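ok side table thread. long one, sorry in advance. I cleaned ONE piece of furniture and have opinions

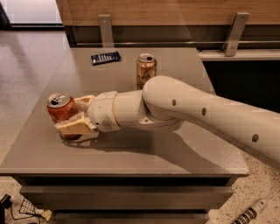
Duluth, April

Two cans and a snack bar on the gray top, two brown drawers underneath. It has been the snack station of this apartment since we moved in and I'm finally dealing with it

1/ Background. The table sits between the couch and the radiator. Meant for a lamp. The lamp lasted one winter, then moved to the bedroom, and ever since then the top has been cans, wrappers, mail, one glove

2/ Rule I'm trying: nothing spends the night on it. Cans out, bars back in the kitchen, mail to the hook by the door. Started Tuesday-ish, whatever, this week

3/ Red can, tan and gold can. Both open. If you live with other people you know the open can problem. Is it done? Is it someone's? You pick it up and shake it like a maraca

4/ Ritva (roommate, the tidy one) says any can left on furniture is abandoned property. Ilse says it's hers until she says so. This has been argued at our house at 1 am more than once

5/ New agreement as of last night – if you leave the room for the evening the can goes with you. Written on the fridge in marker. Ilse signed it "under protest"

6/ Someone asked about the top. It's a matte taupey gray, hides dust really well, does NOT hide rings. Sticky soda rings esp. You can't see them straight on and then the light hits from the side and it's the olympics

7/ What I use on rings: warm water, one drop dish soap, cloth wrung out hard. Wipe, wipe again with plain water, dry it right away. That's the whole thing

8/ What I used before that: a spray called Plokell that my aunt swears by. Left it streaky on our table. Might be great on yours. Smelled like a dentist

9/ Do not use the green scrubby side of the sponge. I did it on the back corner two years ago and there's a shiny patch the size of a quarter. I put the coaster on it. The coaster has never held a drink

10/ Ok drawers. This is where it gets bad

11/ Top drawer, pulled all the way out and dumped on the rug: 9 pens, takeout menus for two places that closed, batteries (dead? alive? no idea), a phone charger for a phone none of us has had, birthday candles, a key

12/ We tried the key in everything. Front door, bike lock, mailbox, the storage cage downstairs. Nothing. It's going in an envelope marked KEY?? and I hate that

13/ Bottom drawer was 100% plastic bags and napkins. Whole drawer. I kept one handful of napkins, the rest went under the sink where the other bags live

14/ Vaccuumed out the drawers with the skinny nozzle. Crumbs in the back corners, sunflower seed shells, I don't even eat sunflower seeds. Then a damp cloth and left both drawers open for the afternoon to dry

15/ What went back in the top one: remotes, coasters, two good pens, the tape, scissors. Small stuff in a shoebox lid so it doesn't slide around every time you pull the drawer

16/ Bottom one is now snacks. Yes I know. I said bars go back in the kitchen up in post 2. I lasted a day. A snack drawer next to the couch is just correct and I'm not going to fight it

17/ Reasoning – if the bars are IN the table they're not ON the table. The wrapped one in the navy wrapper was living up top by the back edge where it could fall down behind. The radiator side is where granola bars go to die. I fished out two with a coat hanger in march

18/ Eighteen posts about a side table. still going

A few replies since people are asking:

@ Seija P: no, it's not real fancy, got it used from a guy moving out on the second floor. Carried it up ourselves. He threw in a rug we don't like

@ Gaëtan: the drawers stick bc it's humid at your place. Rub a candle stub along the runners, the plain white kind. I did ours while they were out, took two minutes, much smoother now. Wipe off the extra or you get little wax crumbs

@ Edileuza: liner paper, yes, I cut up the leftover roll from the kitchen shelves. Didn't glue it, just cut it snug so I can lift it out and shake it. The snack drawer needs it more than the other one imo

@ everyone saying get a tray: we HAD a tray. The tray filled up. Then there was stuff on the table next to the tray

Can recycling: rinse them first, esp in summer, we got ants last July from one bag under the sink. I rinse and leave them upside down on the rack overnight. Ritva crushes hers, I don't bother, ours go in the building bin either way

Morning update. Came out at 7 and there was a mug on it. One mug. Half a tea. Not a can so technicaly not covered by the fridge agreement, per Ilse, who was very ready with that

Amending the fridge thing tonight. "Any vessel"

Next up is the hall closet, pray for me. Might do a before and after if I can get the door open. If you have a trick for storing a vaccum hose that doesn't jump out at you, put it below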